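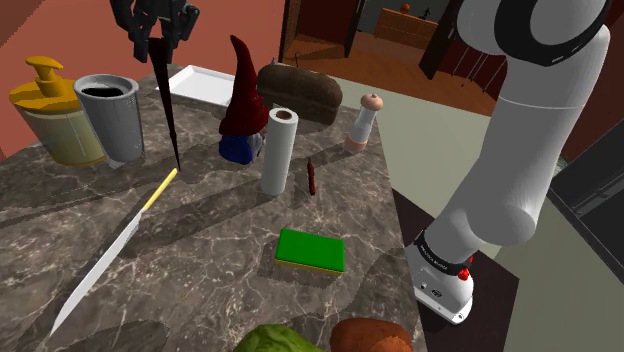
Cunura releases Bodamano 9 simulation kit for two-arm kitchen manipulation

Reading time: 2 min

Cunura has released Bodamano 9, a licensed simulation package for developing and testing two-arm manipulation in household kitchens. The kit ships with 390 rigid and articulated object models and 65 room layouts, each with collision geometry and physical parameters.

Countertop layouts combine tableware, cleaning supplies, groceries and ornaments. A rendered marble counter, for instance, holds a kitchen knife, a sponge, a paper towel roll and a garden gnome within the same workspace. Clutter density, colour and lighting are set by configuration file.

"Most integrators test on a clean bench and then lose months on site," said Esther Barasa, product lead at Cunura. "We wanted the crowded counter to be the default."

The solver has been rewritten for contact between thin objects and two-fingered grippers. Task definitions are now stored separately from layouts, so existing Carrillo task files can be imported without modification. The regression suite comprises 409 tests.

Fulgencio Arriaga, who heads engineering at integrator Grivmont, said his team had used the pre-release build to compare grasp planners.

Bodamano 9 is available from August under annual licence. Current licence holders may upgrade at no charge.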